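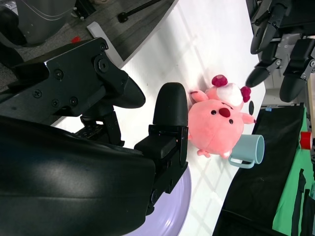 Two-arm bench, right wrist view. Pig and mug on the table.

About Narnura

Narnura is a shared workshop for people who build robots outside their day jobs. It opened in a former upholstery unit on Jostlow Street. Members bring their own projects and pay a monthly fee for bench space, storage and use of the machines.

The main shared project is Pirkton, a two-arm tabletop manipulator. The arms work over a white table and handle household items such as plush toys and mugs. Each arm has a wrist camera. The fingers are bolted to brackets and can be changed without removing the gripper from the arm.

Design files, wiring diagrams and the parts list are kept on the workshop server. The parts list has 173 lines. Any member can propose a change, which is tested on the bench before it goes into the main drawing set.
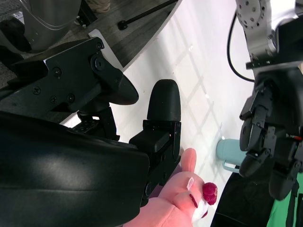 Changes to fingers and pads are the most frequent. A new pad is fitted to one arm first and run against the same set of objects as the old one. Grasps are logged by object, finger type and approach angle. The log now holds 4,000 entries and is open to all members. Failed grasps stay in it.

Control software is written in-house on top of a standard motion library. The D'Amico controller, named after the street where the first version was built, handles both arms from one desktop computer. Speed limits are set in the configuration file and may not be raised during open sessions.
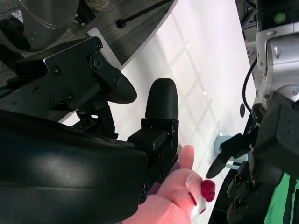

Narnura Workshop | Manipulation Group

The Manipulation Group maintains Pirkton and is led by Olaia Herrero, who designed the current wrist covers. It meets on the first Tuesday of the month. New members complete 3 supervised sessions before running the arms on their own. Topics are emergency stop, homing and finger changes.

Bench time is booked in blocks of 2 hours through the members' page. Visitors are welcome at open sessions and should write to the group in advance.

Page last updated 11/27/22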